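Sosa Mattress Protector by Aken

Terry top, quiet waterproof backing, elastic skirt. Sold in all standard US sizes.

Overview

The Sosa is a fitted mattress protector for everyday use. The top layer is cotton terry at 320 gsm. Bonded to the underside is a thin polyurethane film that stops liquid from reaching the mattress but lets water vapor through, so the bed does not feel clammy in summer. The skirt is a knit polyester that stretches over mattresses from 7 to 16 inches deep.

It goes under the fitted sheet. It does not add noticeable height or change how firm the bed feels. If you want extra padding, look at the Sosa Plus, which has a quilted fill and is sold separately.

Customers who rent out rooms often use a loose terry towel or sheet over the mattress between guests. That works for dust, but it moves when someone sits on the bed and it has no barrier layer.

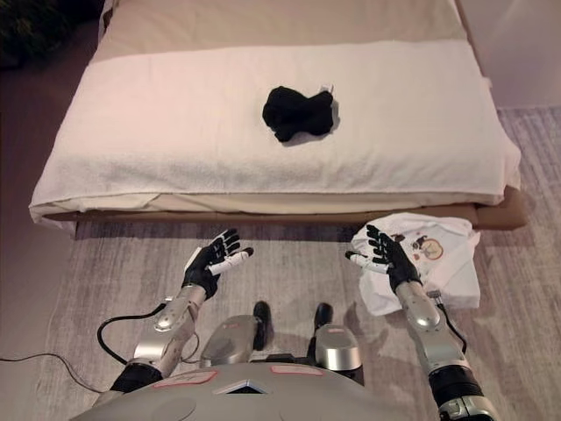 Specifications

Top: 100% cotton terry, 320 gsm
Backing: polyurethane film, bonded
Skirt: knit polyester with full elastic hem
Color: white
Mattress depth: 7 to 16 inches
Queen size: 60 x 80 inches (152 x 203 cm)
Weight, queen: about 97 ounces in packaging
Country of assembly: Portugal

Sizes

Twin, Twin XL, Full, Queen, King and California King. Split king beds need two Twin XL protectors. For bunk beds and daybeds, measure the mattress before ordering, as many are shorter than a standard twin.

Fitting

Strip the bed down to the mattress. Start at the two head corners and pull the skirt well under before doing the foot. Smooth the terry toward the edges with your hand. On a low platform base with a raised lip, lift each corner of the mattress a few inches so the elastic can go all the way under.

Washing

Wash before first use. Machine wash warm with a mild detergent. Do not use bleach or fabric softener; softener coats the terry and makes it less absorbent. Tumble dry on low and take it out promptly. Do not iron or dry clean. Expect the length to shrink slightly in the first wash. The sizes allow for this.

For small spots, blot with a damp cloth and let the area air dry before making the bed.
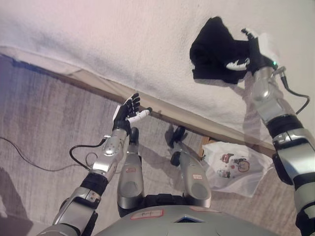

Stains from sunscreen and body lotion come out best if treated with dish soap before washing. Old stains may need a second cycle.

Ordering and returns

Orders are handled through Sellix and ship from the Purport warehouse. Unopened protectors can be returned for a full refund. Opened ones can be exchanged only if there is a fault in the seams or backing. Keep the packing slip, which has the batch code printed at the bottom.

Related products

Sosa Plus quilted protector
Sosa pillow protector, pair
Aken fitted sheet, deep pocket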